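Notice to the Occupants of the Second Floor

The firm of Cruickshank gave up its lease on 7 April 2018, and the task of closing the lounge fell to Omolara Oyewole, who had been with the Records Section for longer than the sofas had. She was issued with a form of 108 lines and instructed to leave none of them blank.

The form made provision for furniture, crockery, floor coverings and sundries. It made no provision for garments. Under the rules of the building, clothing left behind was to be held until November and then disposed of at the discretion of the landlord, Millomer.

"Enter it under sundries," said Édgar Betancur, who had come up from Accounts to witness the signatures.

"A sundry has a value," she replied. "The form requires one."

He considered the matter. The chairs had been valued together at 300 pounds and the sofas at 500, and neither figure had been disputed. He proposed nil.

The garment in question was an orange sweatshirt with a faded white print across the lower front, and it had been given a wire hanger.

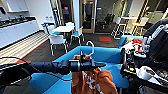 Mrs Oyewole declined to write nil. She had known the owner — a quiet man from the Lelladard account, retired two winters ago — and she recalled that he had worn it on the evenings when the heating was off and the figures would not agree. She wrote "one, retained by the undersigned", and signed.

Mr Betancur read the line twice. Then he countersigned it, dated nothing, and asked whether she would be wanting a bag.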